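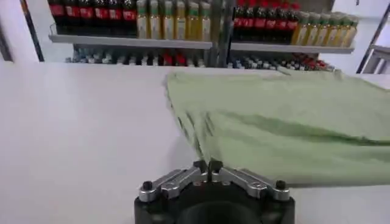 Llevo unos meses escribiendo las reglas de trabajo de la celda donde manipulamos textiles, y como varias personas me las han pedido por correo, las dejo por escrito. No son una norma. La norma es otra cosa, está en el armario y hay que leerla. Esto es lo que hacemos en Kozan para que las sesiones con tela salgan parecidas unas a otras.

El primer borrador tenía 42 puntos y ocupaba varias páginas. La gente lo firmaba y no lo leía. Ahora son 6 y caben en una hoja pegada junto al paro de emergencia.

1. La mesa se despeja antes de habilitar el brazo. Ni tazas, ni destornilladores, ni el móvil. Sobre la superficie va la pieza de tela con la que se trabaja y ya está. Si hace falta una herramienta para ajustar algo, se deshabilita, se ajusta, se guarda la herramienta y se vuelve a habilitar.

2. Los dedos se revisan con el brazo parado. Se miran las almohadillas de las puntas, que con la tela cogen pelusa, y los tornillos de los ejes. La pelusa parece poca cosa hasta que el agarre empieza a resbalar y uno pierde la tarde buscando el fallo en el software. A mí me pasó en marzo.

3. Nadie coloca la tela con el brazo habilitado. Es la regla que más se incumple, en nuestro taller y en los que he visitado. La tela se queda mal puesta, está a un palmo, y la mano va sola. Da igual que la velocidad esté limitada. Una tela floja se engancha en un dedo con mucha facilidad, y lo que se engancha en un trapo también se engancha en una manga.

4. La posición inicial se anota. Con una caja basta con una marca en la mesa, pero un paño arrugado no tiene una sola posición. Apuntamos en qué mitad de la mesa está, hacia dónde van los pliegues y si hay algún borde levantado. Dos líneas son suficientes. Quien repita la prueba no va a conseguir la misma arruga, pero sabrá de qué tipo de arruga partíamos.

5. El fondo no se toca durante una serie. Si detrás de la mesa hay una estantería con botellas, las botellas se quedan como están hasta que se acabe. Tuvimos que tirar una serie de 161 intentos en el proyecto Lusum por haber reordenado los estantes a media mañana. Las imágenes de antes y las de después no se podían comparar, y no lo habíamos apuntado en ningún sitio.

6. Cada 30 intentos se para. Se limpian las almohadillas, se comprueba que la tela no tenga hilos sueltos y se cambia a la persona que supervisa. Esto último costó que se aceptara. La supervisión cansa más que el trabajo manual, sobre todo cuando todo va bien.

Sobre el color de la tela no hay regla, aunque sí una recomendación. En una mesa blanca conviene usar telas que se distingan bien de ella. Un verde claro sirve, pero con mucha luz los bordes más alejados se pierden un poco. El blanco sobre blanco lo dejamos para pruebas específicas y se indica en la ficha.

Tampoco regulamos la apertura de los dedos al empezar. En Gurkonance exigen partir siempre con la pinza abierta del todo. Nosotros probamos las dos formas y preferimos salir con los dedos casi juntos, sin nada entre ellos, y abrir en la aproximación. Ocupan menos y es más difícil que arrastren un pliegue por accidente. Lo que sí pedimos es que sea igual en toda la serie y que conste.

Hay dos asuntos que tengo sin resolver. Uno es qué hacer cuando la tela cuelga fuera de la mesa. Ahora mismo lo permitimos, y en Giltness lo consideran motivo de parada. Me parece que tienen razón, pero antes de copiarlo quiero ver cuántas sesiones perderíamos. El otro es el lavado. Una tela recién lavada se comporta distinto que una muy usada y no tenemos criterio para retirarlas. De momento escribimos en la etiqueta el mes en que entra en uso.

Si usáis una hoja parecida, me interesa sobre todo cómo tratáis la regla 3. Los carteles no nos han funcionado. Estamos probando a poner el pulsador de habilitación lejos de la mesa, de forma que no se pueda tener una mano en cada sitio. Ya contaré cómo va.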